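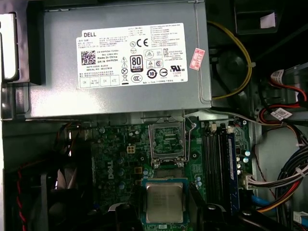

The power supply in a Dell desktop, label and all.

The long goodbye to the office computer

When Pellegrini, the insurance broker in the middle of Wondham, moved to laptops in March, it found itself the owner of 261 desktop computers and no clear idea what to do with them. Most of them still worked. They had been switched off on a decision made upstairs, and had gone to the old post room to await a second decision, which took longer.

Offices are good at buying things. There is a form for it, and often a lunch. Getting rid of them is another matter, and Gerardo Gentile, who looks after the building, was given the job on the grounds that he already had the key to the post room. "I asked who had signed for them coming in," he says. "She'd retired. I asked who had to sign for them going out, and that was her as well."

So they sat. Somebody put a Christmas tree on top of one stack. A man from sales took a keyboard home and brought it back, which suggests how much demand there was. 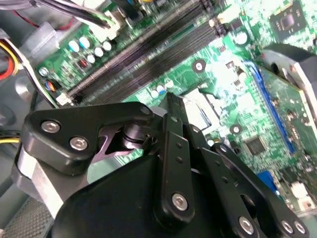

Seventy-one pounds, buyer collects

The trade in retired office machines is bigger than its shop windows suggest, mainly because it hardly has any. Flirnemance, a dealer on the Udum road, sold 1,532 desktops last year from a unit between a tile merchant and a place that does wedding marquees. Its owner, Mirko Melis, charges £71 for a plain one and will talk you out of a dearer one if you let him. His customers are parents, parish clerks and people whose last computer was bought new and has been a disappointment ever since. 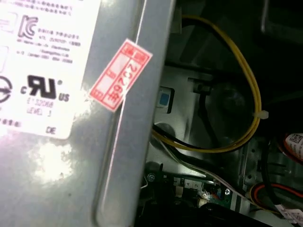

Selling a used computer is mostly a matter of reassurance. Melis gets asked whether it will be slow, whether it is safe, and whether the previous owner can still see it. The makers thought about the second of these, in their way, and put the answer where no customer will ever look. A single label inside the case may carry a KC mark, a string such as E132888 LEVEL 3 and several lines of print too small to comfort anyone. Melis prefers to plug the thing in and make tea while it starts. If it is ready before the kettle, he has usually made a sale.

He came for the Pellegrini machines in the end, with a hired van and his nephew, and it took them nearly two days. The form was signed by Gentile, who had by then been told he could sign it, and who says he could have been told that
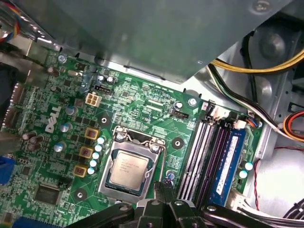 in March. The post room is due to become a meeting room. It already has chairs, ordered in good time, and there are too many of them. The spare ones have been put in the corridor until someone decides.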